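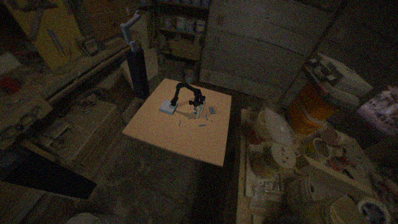 Rendered workshop with a square orange-tan tabletop and a dark floor.

Stotard Color Names

A word list that pairs everyday color names with plain definitions. It has 600 entries, gathered from paint leaflets, knitting patterns and seed catalogs, and is kept by Ciarán Keogh.

Contents

colors.csv – the main list, one name per line
sources.csv – where each name was found
variants.csv – spellings such as gray and grey

Columns in colors.csv

name: lower case, no hyphens
family: one of the base colors
note: free text, often blank
source_id: matches sources.csv

Known problems

88 entries have no source. Most came from the old Lunis list, which was merged in July before its references were checked. Tan, sand and buff overlap a good deal, and we have left them as found. The family column is a judgment call for anything near teal.

Changes

Version 5 drops duplicate names and fixes the sort order. Version 3 files still load, but the note column will be empty.

Use

Free for any purpose. Please credit Stotard. Send corrections as a single line with the name, the change and a source.

Last updated 27 September 2026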